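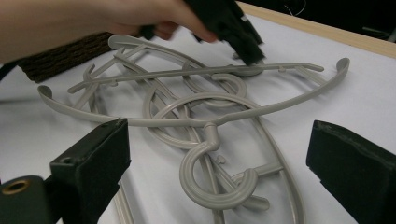 Ticket 246 – laundry cell, hanger separation keeps failing. Opened by me, Adom, November 2024, and still open as I type. I've been asked to write this one up properly because Wian says my last log read like a shopping list, so you're getting full sentences this time! The job we gave the Orgate arm is dead simple on paper: take one hanger from the table, put it on the rail, go back for the next. On Tuesday's run it couldn't get past the first. Have a look at how they lie when you tip them out, all pale grey plastic on a white top, hooks, bars and frames all tangled together, and you'll see what the software is up against. It can't tell where one hanger stops and the next begins (I struggle myself, and I've got thumbs).

What I tried first was the lighting. Cadi lent me a desk lamp and I moved it down low so the bars threw a bit of shadow. Slightly better – it started picking a proper hook to aim for instead of a gap. Then it lifted, and three hangers came up together, and it stopped with the overload warning. Same again with the lamp on the other side.

Next I dropped the lift speed and added a little shake at the top, which was Kwesi's idea. The shake does work on two hangers if they're only resting on each other. If a hook has gone through a frame it makes things worse, and the little notches for skirt loops catch on everything. I left it going over lunch and came back to the whole heap on the floor.

Log from the long test, for whoever picks this up next:
Attempts: 142
Single hanger on the rail: 10
The rest were either doubles, drops or the arm giving up and going home.

I also tried a darker cloth under the pile. Vision was happier, but the cloth got pulled along with the hangers, so that's out unless we clamp it down.

Clothes are a separate ticket, please don't add them here. The small black fuzzy things go limp and change shape the second you lift them, and the brown knit is another headache again.

So can it do the household chore yet? Not this one. If you lay the hangers out side by side it's lovely to watch, but by then you've done the job. Next step is a pull-and-twist move that Kwabena is writing, due in December. Leaving this at medium priority.

3 comments

Cadi Landeg: Can I have my lamp back please

Kwesi Mensah: Try the shake sideways before you bin it. Up and down just beds the hooks in.

Wian Ngubane: Much better write-up, ta. Which firmware was the long test on?

This site uses cookies to keep you signed in. Accept | Manage settings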